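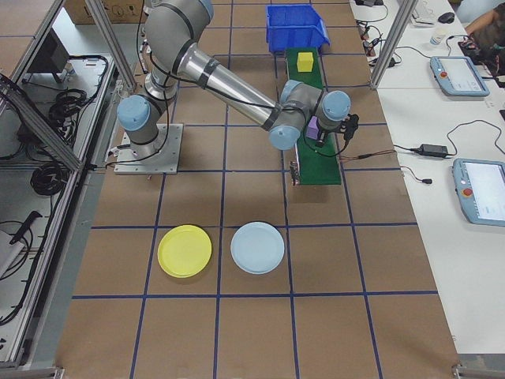
What I Learned From Asking 157 People About a Bronze Fisherman

By Valentin Gautier
Posted in May | 41 shares | 3 comments

So my project for the Art in Public Places class was supposed to be on memorials in general, and my instructor (very kindly) told me that was a book and I should pick one statue. I picked the fisherman in Godusley, the one by the ferry steps, because I walk past him on my way to work and I've never been able to decide if I like him.

If you don't know him, he's bigger than life size, he's hauling on a rope, and the rope goes nowhere. It just stops at the edge of the plinth. The town put him up 27 years ago to replace a drinking fountain, and the letters page of the local paper went on about it for months. I read all of those letters on microfilm and I loved every minute! One man wrote in four times about the boots.

My question was pretty simple. Do people who see a public sculpture every day still look at it? I stood by the steps on a Monday and a few other mornings with a clipboard and asked anyone who'd stop. I got 157 answers. I asked them which hand was higher on the rope, what he had on his head, and whether they'd miss him if he was gone.

Most people got the hat wrong. He isn't wearing one. A lot of them described a hat to me in detail, with a brim, and a couple argued about it until we walked over together and checked. The hands were close to a coin toss. But when I got to the last question, nearly 10 people in the whole bunch said they wouldn't care, and everybody else said they would, some of them kind of fiercely.

I didn't expect that and it messed up my thesis, which was going to be that bad statues turn invisible. I still think he's a clumsy piece of work (the left knee, my goodness). The one in Tirnbridge is a much better sculpture, all quiet lines and that lovely turned head, but when I tried the same questions there people mostly told me where the parking was.

If I did it again I'd ask how long people had lived in town, which I forgot, and I'd start later than 7 a.m.

Comments (3)

Rodrigo Moya: I would have sworn on my life there was a hat.

kahsay_reader: The knee is fine. Go look at the horse in Greltasmont and then talk to me about knees.

ferrysteps: My aunt wrote one of those letters! She was for the fountain.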